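商店街の道路を半日だけ歩行者に返してもらう方法

ネコンコンベ通りで「車を止めて、椅子を出す日」を始めて4回目になります。初回に来たのは近所の犬と、通行止めを知らずに怒っている宅配便の運転手でした。以下は、同じことをやりたい町内会向けの手順です。読むと簡単そうですが、だいたい書類です。

飾りは最後に考えれば間に合います。花は造花で十分です。

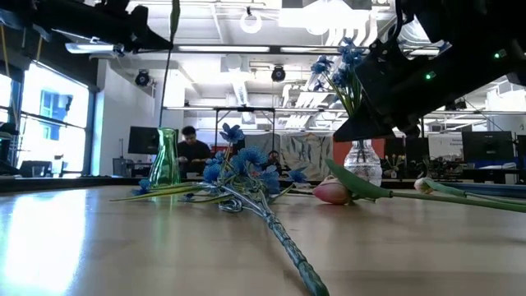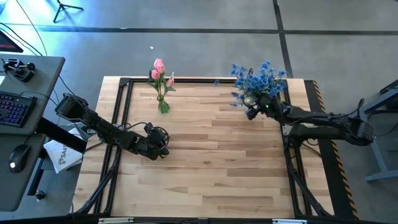
手順1 止める区間を決める

欲張らないこと。うちは全長715メートルを一度に止めようとして、警察署の窓口で静かに首を振られました。信号と信号のあいだ、迂回路が一本で説明できる長さから始めます。バス路線が通っているなら、その時点で別の通りを探したほうが人生は短くて済みません。

手順2 沿道を一軒ずつ回る

回覧板だけで済ませると、当日の朝7時に「聞いていない」という方が必ず車庫から出てきます。訪問時に聞くのは次の点です。
・当日の車の出入りと、その時刻
・介護や通院の送迎の有無
・搬入のある店かどうか
・苦情はどの電話番号に言いたいか(最後の項目は喜ばれます)

手順3 道路使用許可を申請する

窓口は所轄の警察署です。道路に物を置くなら、道路管理者の占用許可も確認してください。必要書類は署によって違うので、先に電話を。図面には消防車の通り道を太線で入れます。椅子の配置を色鉛筆で美しく塗った図面は、担当者に褒められたうえで返却されました。

手順4 看板と人を置く

予告看板は2週間前から。文字は大きく、言い訳は短く。当日は交差点ごとに大人を二人置き、交代表を作ります。一人だと、トイレに行った瞬間に軽トラックが来ます。

手順5 何もしない場所を残す

催しを詰め込むと、道が混んだ駐車場のようになります。オランダから越してきたヘイス・メイヤーさんの助言は「真ん中を空けておけ」でした。空けておいたら、子どもがチョークで埋めました。

手順6 数えて、片づける

次の許可のために通行者数を記録します。前回の12月は1,539人でした。同じ犬が何度も通りましたが、犬は含みません。解除予定の30分前には椅子を引き上げ、看板は全部外したか歩いて確かめること。一枚残すと、翌朝まで律儀に迂回する人がいます。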